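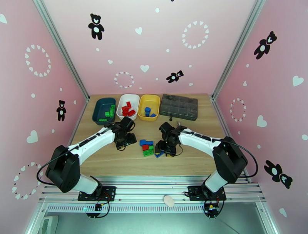

Bricks in the trays along the back of the table.

Menu Products Guides Maps Support Sign in

Guides > Flinel cycle computer > Section 5: Routes and closures

5.1 Before loading a route

The Flinel stores routes in its own memory and doesn't need a phone signal once the files are on the unit. Charge the battery fully and make sure that the base map for your region is installed. A route loaded without a base map will show as a plain line on a blank background, with no turn prompts.

Routes can be drawn in the Romo desktop planner or imported as GPX files from another source. Imported files must be no larger than 5 MB.

5.2 Loading a route

1. Connect the unit to the computer with the data cable. Charging cables without data wires will not work.
2. Open Romo and wait until the unit's serial number shows in the lower bar.
3. Select Routes, then Add.
4. Choose the surface type: Paved, Mixed or Unpaved. This setting controls how the unit finds its way back to the line if you leave it.
5. Press Send. The unit gives a short tone when the file has been checked.
6. Eject the unit before pulling out the cable.

Note: Up to 300 routes can be stored. When the memory is full, new files are refused - old ones are not overwritten.

Caution: Do not disconnect the unit while the lamp is flashing. The route list may be damaged and will need to be rebuilt (see 5.5). 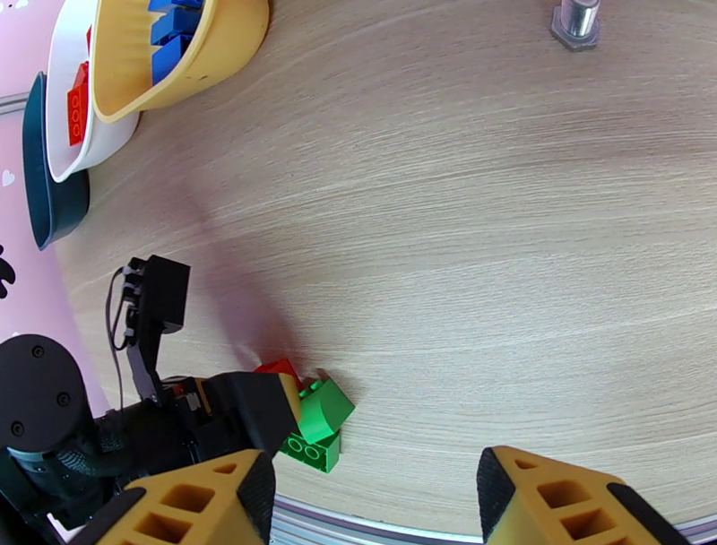 5.3 Adding a closure

Closures are entered as stretches, each with a start point and an end point. They are used for roadworks, washed-out paths, bridge repairs and locked gates.

1. Open the route on the unit and press Edit.
2. Move the cursor to the last junction before the closed stretch. Press Mark.
3. Move the cursor to the first junction after it. Press Mark again.
4. Set an end date, or select Open-ended.
5. Press Detour and check the new line on the map before saving.

Mark the junctions, not the barriers. If a mark is placed part of the way along a path, the unit will lead you down to the barrier and then turn you back. On the Clostwood loop, for example, the reservoir path should be marked from the dam car park to the canal bridge, even though the fenced part is much shorter.

Note: The unit does not know whether a detour is pleasant to ride. With the surface set to Paved it will often choose a main road. Change the setting to Mixed and press Detour again to see a second choice. 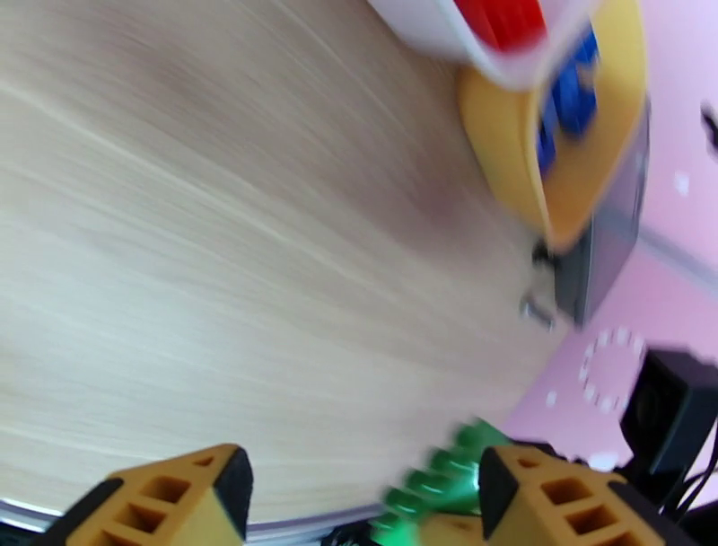 ALERTS AND REROUTING

5.4 Off-route alerts

The alert distance is set to 69 metres at the factory. A shorter distance gives false alarms under trees and in narrow valleys. To change it:

1. Hold the left key for four seconds.
2. Scroll to Alerts, then Off-route.
3. Set the distance and press Save.

Where a cycle path runs beside a road, as it does for most of the Palaniappan trail, the unit may not be able to tell which of the two you are on. No alert will sound in that case.

5.5 Rebuilding the route list

Select System, Storage, Rebuild. Routes are kept. Closures with a past end date are removed.

Page last checked 12 Jun 2026

Shares 4 Comments 2 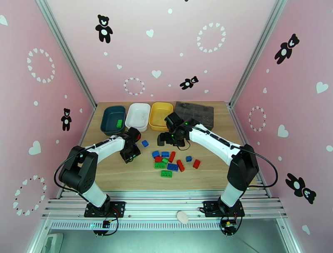

Abbas Najafi: Step 2 in 5.3 only works for me if the map is zoomed right in. Further out, the cursor jumps to the nearest big road and the mark ends up there. It might be worth adding to the guide.

Saeed Sharifi: Same for me. Turning off Snap in the map menu also fixes it, but it comes back on after a restart.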